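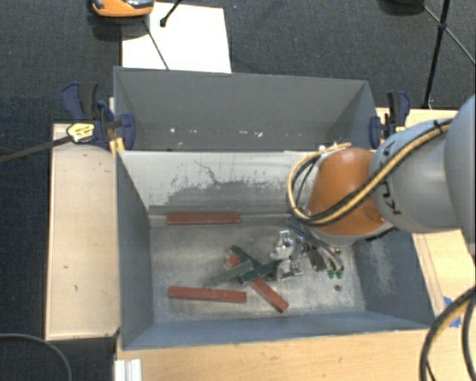 4.2 Bin picking with the Tarkix kit

We were keen to find out how far the Tarkix picking kit could go with long, thin parts, which are hard on most grasp planners. Bars in a pile cross and cover one another, and a good grasp on one can easily drag its neighbor along. The kit ships with a planner, Pasine, that ranks the bars by how freely each can be lifted. We ran it with the supplier's default settings for 3,000 attempts, and the results are a real pleasure to report: only 113 attempts failed.

Figure 3. Picking from a crossing pile of red and green bars. The second bin stands directly behind the first.

Most failures came from bars lying close to a wall, where the fingers have little room to close. Chauvin and Sandhu repeated these cases with a steeper approach angle – a single setting in Pasine – and recovered 20 of them. Setup was wonderfully quick, too, and the manual is clear throughout.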